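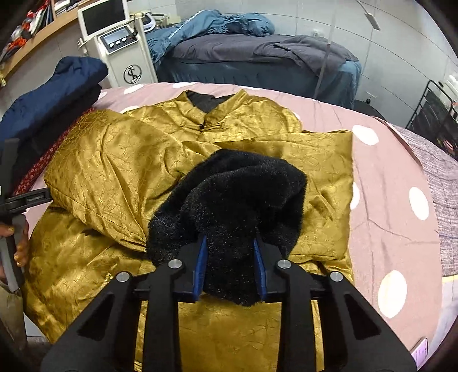
The Drorken is a strong, dry downslope wind that blows off the Iturra plateau and into the valley towns of Hetow and Beso, mostly in late winter and again for a shorter spell in August. It is one of the most studied small local winds in its part of the world, and one of the most loved and grumbled about by the people who live under it. The name is used for the wind itself, for the long smooth cloud that comes before it, and in Beso for any day on which the washing ends up in somebody else's garden.

Cause

The Drorken belongs to the same family as the föhn of the Alps and the chinook of North America. Damp air is pushed up the far side of the plateau, where it cools and drops much of its rain or snow. By the time it spills over the edge it is much drier, and as it rushes downhill it is squeezed and warmed by the rising pressure. A cold, grey morning in the valley can turn into a mild afternoon with a sky so clear that the fence posts on the plateau rim can be picked out from Hetow market square.

What makes the Drorken special is the shape of the ground. The plateau ends in a steep drop of 1,000 metres, broken by a single deep notch known as the Iturra gap. Air squeezes through the gap and speeds up as it goes, so a farm directly below can be losing roof tiles while a farm one ridge over has hardly a leaf moving. On the strongest days the flow breaks into a standing wave, like water going over a weir, and a turning roll of air forms above the lower fields. Glider pilots come a long way for this wave, which can carry them far above the height of the plateau with no engine at all.

Signs of its coming

Older residents watch for the "lid", a flat bank of cloud that sits along the plateau edge and seems to stay put however hard the wind blows through it. The cloud is forming on one side and drying out on the other the whole time, a lovely thing to see speeded up on film. Other signs include a sudden drop in the pressure at Beso, rooks leaving the tall trees by the river, and a low humming from the gap that can be heard indoors. The hum has been recorded many times and is thought to come from air passing over the old quarry ledges, though this has never been fully settled.

A Drorken usually lasts less than a day. It tends to come in pulses, with lulls long enough to fool people into taking the bins back out, and it often ends quite suddenly when colder air slides in underneath.

History of observation

The first person to keep a steady record was Gervasio Medina, a schoolteacher in Hetow, who fixed a home-made wind vane to the school roof and had his pupils take turns with the notebook. His books cover 1,987 separate days of wind and are full of splendid detail: a shed door found in the millpond, a hen that came home on foot the next morning, three spellings of "gust" on one page. Medina correctly guessed that the warmth came from the air sinking and had nothing to do with the direction of the sun, as was widely held in the town.

Modern work began when the meteorologist Nhung Trịnh set up 2 masts, one in the gap and one at the foot of the slope. By comparing them she showed that the strongest gusts reach the valley floor only when a layer of warmer air sits just above the plateau, acting as a ceiling and forcing the flow down. Her readings also bore out a good deal of Medina's notebook, including his claim that the upper street in Hetow is windier than the lower one by day and calmer by night.

Effects

The wind melts snow very quickly, and the river at Beso can rise even when no rain has fallen in the valley. It dries out heath and hedgerow, so fires are a risk in the August spell. Fruit growers have mixed feelings. An early Drorken can coax the plum trees into blossom too soon, but the same dry air keeps mould off the crop later in the year.

Building habits have changed to suit it. Traditional houses under the gap turn a blank wall to the plateau, with the roof brought low on that side and weighted with stone slabs. The chapel in Hetow has its door on what would otherwise be the wrong end.

Forecasting

Large weather models long missed the Drorken altogether, as the gap was too narrow for them to see. Finer local models do much better, and warnings now cover the 2,000 people living on the exposed side of the valley. The exact hour of arrival is still hard to pin down, and many households in Beso go by the rooks.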